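**Stone Conservation Technician (fixed term, 14 months) – Drinmont Abbey Church**

Brorkard Conservation is hiring one technician for the second phase of work on the abbey church at Drinmont. The post covers the north aisle, the baptistery floor and the carved screen between the choir and the crossing. The first phase (tower and west porch) is complete, and its records will be available to the person appointed.

The screen is limestone with later plaster repairs. Several of these have separated from the stone behind and must be recorded before any are removed. The baptistery floor is a separate contract item under the same supervisor.

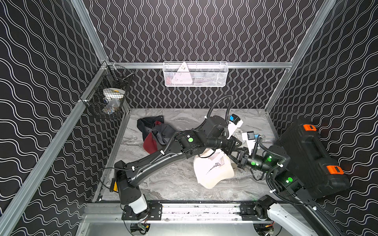 Floor work makes up the larger share of the post. Slabs are lifted only where the bedding has failed, and each is numbered, cleaned and relaid in its original position. Applicants should be able to tell natural marble from painted or printed imitation and describe either in plain terms. A surface with swirling light gray veins, darker charcoal streaks and white highlights, like the marble-patterned one in the photo, would need that level of description in the condition record, with the direction of the veining noted slab by slab. Fills are toned on site in daylight.

**Duties**

- Condition recording of the screen, both faces, at 1:10
- Desalination poultices on the lower courses of the north aisle
- Lime mortar repairs and repointing
- Lifting, cleaning and relaying floor slabs
- Weekly entries in the Dranar site register

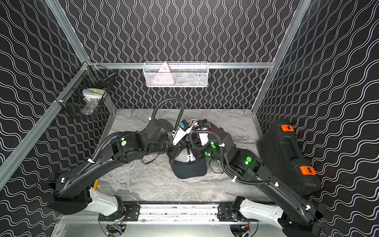 Register entries are due by noon each Tuesday and are checked against the drawings – late entries hold up the mortar orders. Training in the register takes one day and is paid.

**Requirements**

- A diploma in stone conservation, or three years of supervised practice
- Working knowledge of lime and its curing times
- Able to work from scaffold up to 9 meters
- Own hand tools; power tools and dust extraction are supplied

Experience with alabaster is useful. The Bakker monument in the south aisle may be added to the contract, subject to funding.

**Terms**

Full time, Monday to Friday, starting in June. The church stays open to visitors, so noisy work stops during services. Leave is 30 days for the full term. A room in the village can be arranged at the employee's cost.

**To apply**

Send a résumé, two references and one condition record of your own (drawings included) to the Brorkard office in Drinmont. Shortlisted applicants will do a half-day bench test in repointing and fill toning. Travel to the test is refunded up to $100.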